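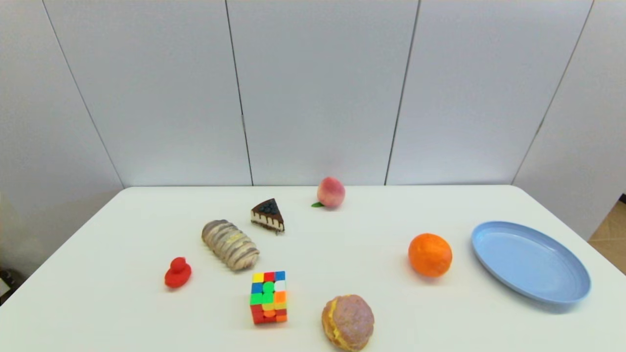

Saturday, January 22, 2022

The cell is called Imadora, and today it was my job to set it up again after the new wrist cables. I started with the table and left the arm for later. I put out the same things as always, with the light blue plate at the right end and the cake slice a little to the left of the peach. The positions must be close to the old ones, otherwise I cannot compare with the log from May. I wrote the run number, 2,821, in my notebook and had my tea before I switched anything on.
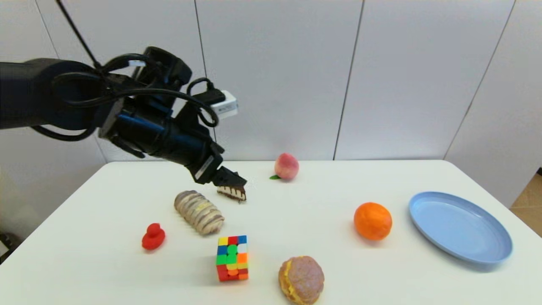
Photo: Na-rae Cho

First I tried the cake, because it is the most difficult shape. I set the grip force to 139 in the Plirken menu, and then I stopped the arm with the fingers closed on the slice, low over the table, so I could look at the cables in peace. They make several loops at the wrist. The thin one that goes up out of the wrist worries me more — it looks tight, and I would like to give it more length. I must ask Tak if we have a longer one in the drawer. 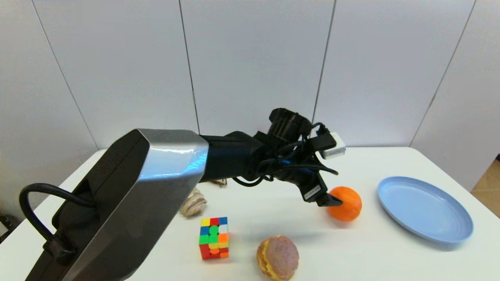
Gripper beside the orange, speed at 100.

After lunch I worked on the orange. The cables hang under the wrist too, and I do not like how near they are to the table side. Basia says that I tie everything too strong and then the joint cannot turn. She is right, I did this last year. So I will put two soft ties only, and leave the thick cable at the base as it is.
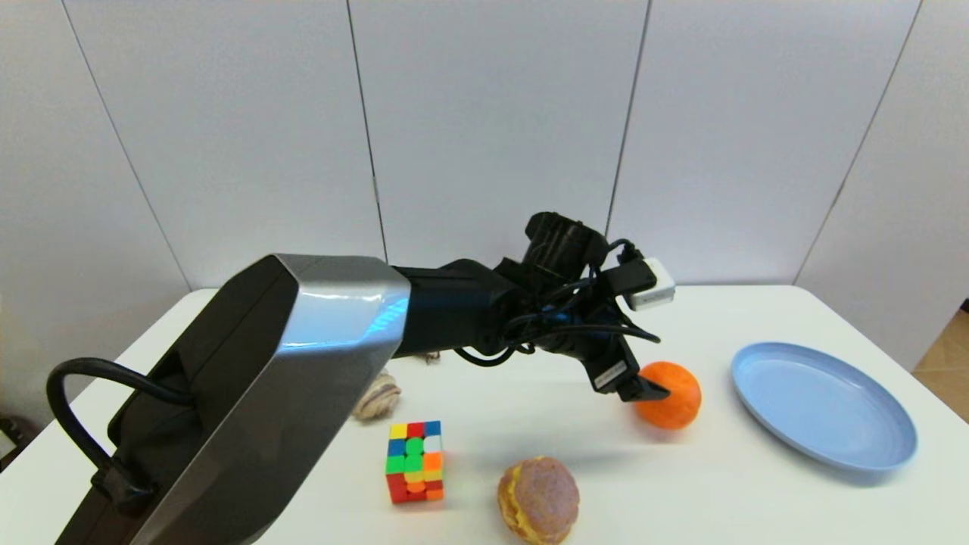

By Na-rae Cho

I spent a long time on this one approach. The finger tips should come down at the left side of the orange and wait there before they close. I changed the waiting point by very small steps and wrote each value in the notebook, with pencil, as Tak prefers. My back hurts from leaning. On Monday I will check the screws on the white box at the wrist and clean the finger pads. Also I need to buy batteries for the kitchen clock.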